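Cutthorpe flour mill to switch to metric-first bag sizes in April

October 20, 2019
By the Business Desk

Print this story | E-mail this story

The Cutthorpe flour mill will drop its 5-pound retail bag next April and replace it with a 2.5-kilogram bag, the mill's owner, Callard Milling, said in a notice to grocers and bakery accounts. 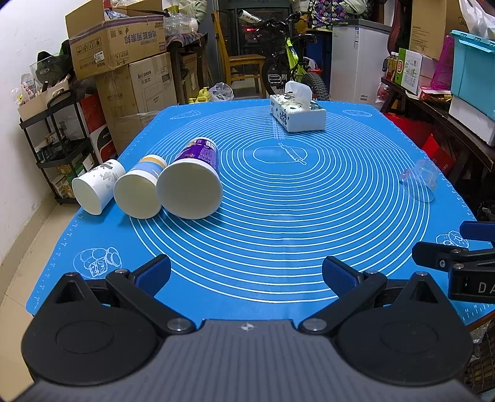

The new bag holds 5.51 pounds, an increase of a little more than 10 percent over the present size. The wholesale price will rise in proportion, so the cost per pound to stores is unchanged. Shelf prices are set by the stores.

The change applies to all-purpose, bread and whole wheat flour. Pastry flour, which is packed on a separate line, stays in its present bag until that line is rebuilt. Callard gave no date for the rebuild.

According to the notice, the mill now runs two sets of filling heads, one for domestic bags and one for export bags marked in kilograms. Changing from one set to the other takes 105 minutes and is done several times a week. With a single retail size the heads can stay in place between orders, and the company expects to recover most of the lost time as added packing capacity.

Labels will list the metric weight first, with pounds and ounces in parentheses. The nutrition panel will continue to show a serving as a quarter cup with the weight in grams. Serving size is not affected, but the number of servings per bag will go up and the panels are being reprinted for that reason.

The filling equipment is being supplied by Susier, which also built the mill's present export line. The new scales weigh each bag twice, once during the fill and once after the top is folded and glued. Bags outside the tolerance are diverted to a side belt and emptied back into the bin. The present domestic line weighs only once, before closing – a method that does not catch flour lost at the folding station.

The mill will close for 19 days while the heads and conveyors are exchanged. Callard said it will build stock ahead of the shutdown and does not expect shortages at stores. Bakeries that buy in bulk will be supplied from the silo during that period, as the bulk loading spout is not part of the work. Orders for 50-pound sacks should be placed before the shutdown starts.

Pathak, the regional distributor, will change its case count at the same time. The larger bag is wider but only slightly taller, and the present case does not close over it. The new case uses the same pallet footprint. Stores with fixed shelf dividers may need to move them, and Pathak has sent a sheet with the outside dimensions of the bag to each of its accounts.

Home bakers who work from recipes written in cups or ounces will see no difference in the flour itself. The wheat blend, protein range and grind are unchanged, the notice said. Recipes that call for a full 5-pound bag will leave a half pound over.

Callard has also asked the county for permission to add a second dust collector on the north side of the packing building. The application covers 3,357 square feet, including a concrete pad and an access lane for trucks. It is a separate matter from the bag change – the new line can run on the present collector – and has not yet been scheduled for a hearing.

Remaining stock of the old bag will be sold until it is gone. Both sizes may be on shelves together for several weeks, and shoppers comparing the two should use the unit price on the shelf tag.

Last updated: 4:10 p.m.

Print this story | E-mail this story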